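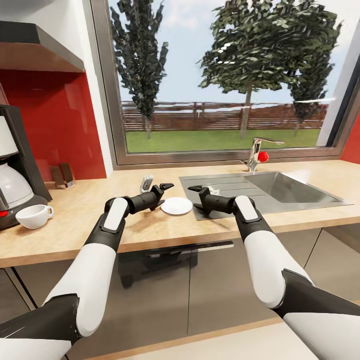

On the Clutier list, Bristilden wrote:
> Canteen staff lose the quiet part of the shift if the arms take over the cups and saucers. What fills it?

Mostly checking. In the Gomus trial, clearing crockery went to the arms and 14 staff kept the counter, the till and the stock. Each stoppage still needs a person - we logged 72 in February - and the rota had no line for that work. It has one now, graded and paid as a separate duty.

I would settle the grading before the rig goes in.

Reading time: 1 minute

Recent in this list
Rota templates for mixed shifts
Marchuk gripper settings
Stoppage log, February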